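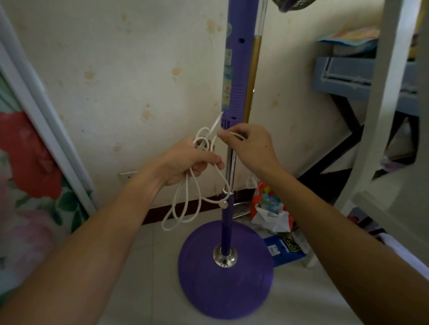 Purple standing fan, Grindton office

About Huline

Huline records, transcribes and indexes public political speech. Our clients are newspapers, broadcasters, debate organizers and university departments that need to know what a candidate or officeholder said, in which words and in what order. We do not publish commentary, rate the truth of statements or advise campaigns.

The company operates from a single office in Grindton. Transcription, review and client support are all handled there. Field recording is done by staff based in Grindton and by contractors working under the same written procedure.

What we cover

Coverage falls under two headings. Scheduled coverage includes candidate debates, party conventions, legislative floor sessions, press briefings and town hall meetings announced to the public. Requested coverage includes any other event that a client asks us to attend or any recording that a client supplies.

The archive holds recordings and transcripts from more than 2,000 events. Each event has its own record, which lists the place, the speakers, the source of the audio, the length of the recording and the version number of the transcript. Records are never deleted. If a transcript is replaced, the earlier version remains available and is marked as superseded.

We do not cover private conversations between individuals, medical or family matters, or closed meetings to which no attendee has given us access in writing.

How a transcript is made

Audio is copied to two separate storage systems before any work begins. The original file is locked. All later work is done on a copy.

A first draft is produced by speech recognition software and then corrected against the audio by a transcriber. A second transcriber, who has not seen the notes of the first, listens to the full recording and marks differences. Where the two disagree, a reviewer decides. If the reviewer cannot settle a word, the transcript shows it as unclear and gives the time at which it occurs. We do not guess at words from context.

False starts, repeated words and corrections by the speaker are kept. Applause, laughter and interruptions are noted in brackets only where they affect the timing of the next sentence. Regional pronunciation is not spelled out. Numbers are written as spoken.

A standard transcript is delivered within 20 hours of the end of the event. A partial transcript, covering passages named by the client, can be delivered sooner and carries a notice that review is not finished.

Supplied and leaked recordings

A growing share of requests concerns recordings made by attendees at fundraisers, donor calls and party meetings. These are handled under a separate procedure.

We ask the client for the earliest available copy of the file and for a written account of how it was obtained. The account is held by us and is not shown to other clients. We then examine the file for cuts, changes in background noise, gaps in the time data and signs of re-encoding. The result is reported under one of the following terms:

Continuous: no break was found in the recording.
Edited: one or more breaks were found, and their times are listed.
Undetermined: the quality of the copy does not allow a finding.

A finding of "continuous" applies to the file we examined. It does not confirm the identity of the speaker, the date of the event or the lawfulness of the recording. Clients who quote our findings are asked to include the term exactly as we gave it.

Where only an excerpt has been supplied, the transcript states this on its first line. We do not accept an excerpt if the client holds the full recording and declines to provide it.

The Beketti index

Beketti is the search tool through which clients reach the archive. It was built in-house and is maintained by our own technical staff. A search can be limited by speaker, office, event type, subject or phrase. Each result links to the matching point in the audio, with at least 80 words of transcript on either side of the matched phrase — enough, in most cases, to see what question was being answered.

Subjects are assigned from a fixed list. The list is revised every September, after which older records are updated to match. A record of all changes to the list is kept in the client area.

Beketti also reports where the same passage appears in more than one speech. Such a report shows matching text and dates. It makes no claim about who wrote the passage.

The Flores collection

The Flores collection is a set of older recordings of local campaign events, mostly on cassette, acquired from the Flores radio station when it moved out of its former building. Transfer to digital files is ongoing. Tape condition varies, and around 2 percent of the cassettes could not be played. Finished recordings are added to Beketti in batches and may be used by schools and public libraries without charge.

Independence and funding

Huline is privately held. Income comes from subscriptions, single orders and training courses for newsroom staff. We do not accept payment from candidates, parties, political committees or registered lobbyists, and we do not sell them access. Staff may vote and belong to a party but may not work for a campaign, hold elected office or post campaign material under their own names.

Corrections

Any person may report an error, whether or not that person is a client. A report should give the event record number and the time of the passage. The audio is checked by someone who did not work on the original transcript. If a change is made, the version number goes up, the change is listed at the foot of the transcript and every client who downloaded the earlier version is notified. If no change is made, the person who wrote to us receives a short written reply.

Speakers and their staff may also report errors. They cannot ask for a passage to be removed or reworded.

Visits and contact

The Grindton office receives visitors by appointment only. Requests for access to original tapes should be sent in writing through the contact form, with the record number and the purpose of the request.

Page last reviewed 15th January.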